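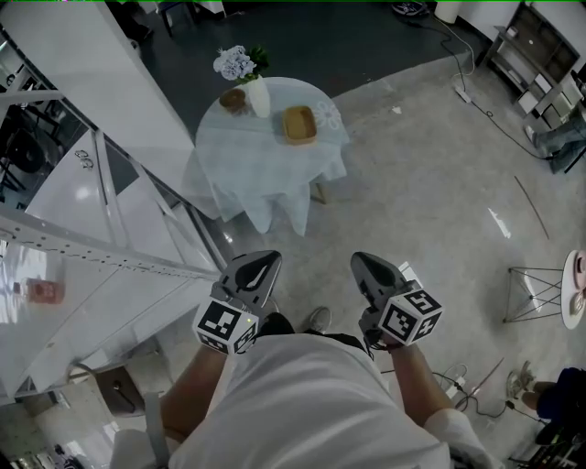
Student Projects / Interiors and Display
September
By a second-year student, Display and Furnishing course

Small Table, Big Cloth: Dressing a Round Table for a Walk-Up Space

Our group picked the round table. Other groups went for shelving and a reading corner, and we were a little worried ours would look thin next to those, but I'm so glad we stuck with it. A small table is a great thing to study! You can change it completely in a few minutes, and every change shows.

The assignment was to furnish one surface in an open hall with a hard floor and plenty of shiny white fittings close by, and to make it feel like somewhere a person might want to stop. We had to use a cloth, something living or that looked living, and at least one object with a use. The budget was 100 dollars and we were allowed to borrow.

What we used

The table is small and round with wooden legs. The cloth is pale blue with a faint white flower motif, and it was the first thing we all agreed on. We had a stiffer gray cloth from Medeiros as a backup and ironed it twice, and it never left the bag. On top went a white vase with hydrangeas in a pale blue-white, a small round wooden bowl, and a rectangular wooden tray. The cloth cost us 25 dollars and the bowl was from one of our kitchens. The vase came out of the Fernholm box in the course store, where there is a lot of good stuff if you dig.

The cloth

I could write the whole report about the cloth. Our first plan was to trim it so it would hang level at knee height all the way around, very neat, and we pinned it that way to try it. It looked like a lampshade. When we took the pins out and let the folds drop toward the floor the table suddenly had some weight to it, and the blue went from light to slightly darker inside each fold, which we hadn't planned for and loved. The hall floor is a light gray speckle, so a pale cloth could easily have faded into it. The folds are what save it.

The motif is so faint that you only catch it when you're near. One of us wanted it turned to face the walkway and one of us wanted it off to the side. We tried both, and off to the side won, over toward the right edge as you walk up. It's nice to have something left to find after you've already seen the flowers.

Flowers and wood

Hydrangeas are big, round and forgiving. We started with them cut long and they leaned in every direction, so we went shorter and kept plenty of green leaves in the bunch. Without the leaves, a pale flower in a white vase on a pale cloth was pretty but sleepy. The green wakes it up, and so does the wood.

The bowl and tray took longer than everything else put together. We tried 3 layouts:

Bowl and tray on the same side, with the vase at the edge. Felt like somebody was halfway through clearing up.

Bowl sitting in the tray, vase behind. Good for a coffee table, too fussy for this one, and you lose the shape of the bowl.

Vase between them, bowl on the left, tray on the right. This is the one we kept. The round piece and the long piece are different enough that it doesn't look like a matched set, and there's still cloth showing between them.

We also had a Resirport candle holder that everybody liked in the store and nobody liked on the table. It went back.

The surroundings

We spent an afternoon just walking up to the table from different directions, and I'd recommend this to any group next year. The large white structure beside our spot has glossy panels and metal framing, and there's a reflective surface in it as well, so color from elsewhere in the hall turns up where you don't expect it. At first we thought of that as a problem. Then we noticed how soft the cloth looked beside all that hard shine, and we stopped trying to hide from it. Moving the table a step farther away helped too, so that the folds weren't competing with the metal.

We had drafted a plan with a Bralemik floor lamp next to the table and dropped it early. The budget wouldn't stretch and the hall is bright enough already.

What we would change

The tray is a bit long for the table. A shorter one would leave room to put down a cup, and our tutor pointed this out within seconds. I'd also like to test a darker bowl against the blue. And we should have written down the stem length before we cut, since the second bunch had to be matched by eye.

The written part of the assignment asked for a 400 word statement on mood and we went well over, mostly about folds. The cloth is washed and back in the course store if another group wants it. Please don't trim it!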